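Home Kitchen Workshop Storage Cleaning Contact

Clearing a worktop before washing up
Notes by Debora Piras

These notes assume a worktop 80 cm deep with an appliance standing at one end. Keep 20 cm clear in front of the appliance door.

1. Sort before moving anything

Separate food from crockery first. Fruit left on the bare surface, such as a strawberry or a slice of orange, goes into a cup or bowl. Bottles come off plates and stand upright with the cap closed. A squeeze bottle left lying on a plate tends to leak at the cap.

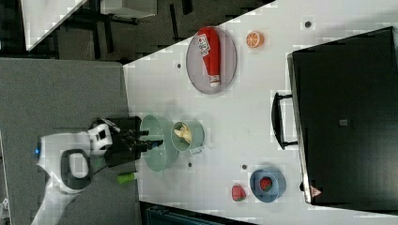 2. Empty the small vessels

Cups collect things during cooking. Check each one before stacking – a mug that still holds something will not nest, and the stack above it will tip. Set the contents on the plate, then turn the mug so that the handle faces the back of the worktop.

Large bowls and colanders go down last, rim upwards, with smaller items inside. Do not load a colander above half its depth. Rinse the perforations from the outside, using water at 50 degrees, and leave it to drain before putting it away.
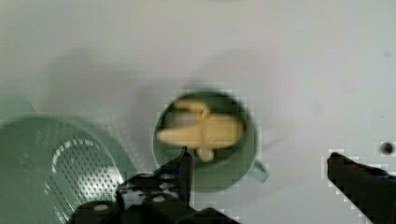 Green mug with toy banana, colander to the left.

3. Wipe down

Work from the back edge forwards with a damp cloth. Dark specks on a white surface should be lifted with a fingernail or plastic scraper. Avoid abrasive pads.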